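How to Poach Salmon in a Skillet

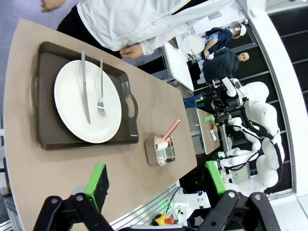 A plate, knife and fork on a dark brown tray.

Poaching is the easiest way I know to cook salmon on a weeknight. There is no splatter, the kitchen doesn't smell for two days, and the fish stays moist even if you leave it a minute too long. You need a wide skillet with a lid and enough liquid to come halfway up the fillets.

I buy frozen fillets from Flarnen in the 5-pack because fresh salmon has gotten so expensive here in Drernness. The frozen ones work fine for poaching. Thaw them overnight in the refrigerator on a plate with a rim. If you forget, put the sealed package in a bowl of cold water and change the water every half hour until the fish bends easily.

What you need

4 salmon fillets, skin on or off
2 cups water
1 cup dry white wine, or more water plus a tablespoon of white vinegar
1 small onion, sliced
1 lemon, half sliced and half saved for juice
A few stems of dill or parsley
1 teaspoon salt
6 or 8 peppercorns

For the sauce

1/2 cup plain yogurt
1 tablespoon chopped dill
1 teaspoon Dijon mustard
A squeeze of lemon
Salt to taste

Make the poaching liquid

Put everything except the salmon and the saved lemon half in the skillet. Bring it to a boil, then turn it down and let it simmer for 5 minutes. The onion should start to soften. Taste the liquid. It should be pleasantly salty, like a light soup – if it tastes flat, the fish will too.

Cook the salmon

Take the fillets out of the refrigerator while the liquid simmers and pat them dry. Lower them into the skillet one at a time, skin side down if they have skin. Turn the heat to low. You want a bubble here and there and no more than that. A hard boil breaks up the fish and squeezes out the white stuff (it's only protein, but it doesn't look good).

Cover and cook for 9 minutes for fillets an inch thick. Thin tail pieces are ready sooner, so check those early. The thickest part should flake when you press it with a fork. With a thermometer, look for 145 degrees.

Lift the fillets out with a wide slotted spatula and let them drain for a moment. If the skin is on, it will peel right off now.

Make the sauce

Stir the yogurt, dill, mustard and lemon juice together and add salt a little at a time. This can be done in the morning and kept cold. It thickens as it sits.

Serving

We usually have it warm with boiled potatoes and green beans. A Fahy skillet is what I use, the 12-inch one, and it holds four fillets without crowding. In a smaller pan, cook two at a time in the same liquid.

Cold leftovers are good on rye bread with cucumber and the rest of the sauce. Eat them within two days.

Variations

Swap the dill for a few slices of ginger and use soy sauce in place of the salt – start with two tablespoons and skip the yogurt sauce. Cod and halibut can be poached this way too. Cod is more delicate, so leave the lid on and don't try to turn it.

Updated July 2026 with the cooking time for thicker fillets.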